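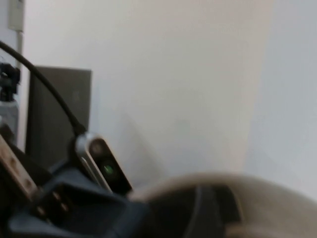 How do you get scuffs off a painted wall?
Use a damp sponge and a drop of dish soap, and wipe from the bottom up.

Walls and Counters, May 2020

A small gallery from the Kozan apartment, before painting. The walls are on the list first. The counter stays as it is.

Main wall and corner
Off-white and smooth, with a white pipe running down the left side. The pipe gets painted with the wall.

Tiled counter
Green square tiles with pale grout, and a black tray with a wire rack on top. The wall behind has a few small specks that need a wipe before primer.
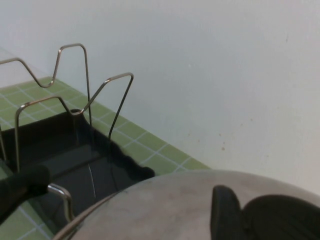
Paint and supplies
Two coats of Pradetti matte white. The budget is $99, with $20 of that for rollers and tape.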